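오픈소스 메모 동기화 프로그램 Cellel, 새 버전 공개

오픈소스 메모 동기화 프로그램 Cellel의 새 버전이 6월에 나왔다. 지난 버전이 나온 뒤 이렇다 할 변경이 없던 프로젝트로, 이번에는 저장 방식과 검색 기능이 크게 바뀌었다.

가장 큰 변화는 로컬 저장소다. 그동안 메모를 하나씩 텍스트 파일로 저장했지만 새 버전부터는 단일 데이터베이스를 쓴다. 개발을 맡은 징이 선은 릴리스 노트에서 메모가 2000개를 넘는 사용자에게서 시작 속도가 느려지는 문제가 계속 보고됐다고 밝혔다. 기존 파일은 처음 실행할 때 자동으로 변환되며, 원본은 90일 동안 백업 폴더에 남는다.

검색창에서는 태그와 본문을 함께 찾을 수 있다. 첨부 파일 이름도 검색 대상에 들어갔다. 다만 PDF 본문 검색은 이번에 빠졌고 다음 버전으로 미뤄졌다.

번역도 늘었다. 튈린 토프라크가 터키어를, 아야네 가타야마가 일본어를 맡아 새 언어 6종이 추가됐다. 한국어는 메뉴와 설정 화면까지만 번역돼 있고 도움말은 아직 영어로 나온다.

서버 쪽에서는 Plaser 플러그인이 기본 구성에서 제외됐다. 계속 쓰려면 따로 설치해야 하며, 설정 파일의 항목 이름도 바뀌었으므로 업데이트 전에 변경 내역을 확인하는 것이 좋다. 구버전 클라이언트는 새 서버에 읽기 전용으로만 접속된다.

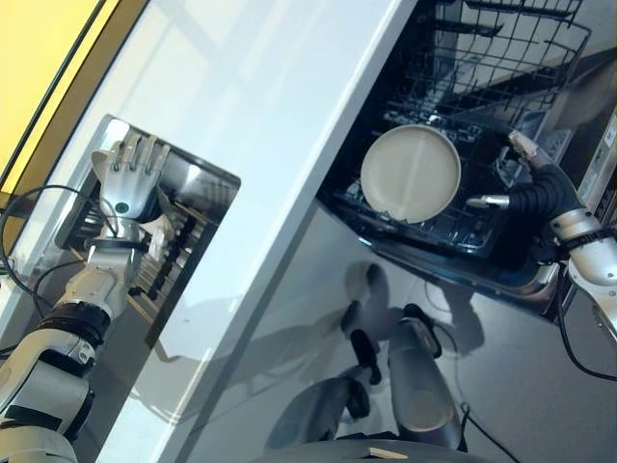
내려받기와 설치

리눅스, 윈도, macOS용 설치 파일은 프로젝트 홈페이지에서 받을 수 있다. 리눅스는 AppImage와 Flatpak을 지원하며 배포판 저장소에는 아직 올라오지 않았다. 소스 코드는 GPL 3.0으로 공개돼 있다.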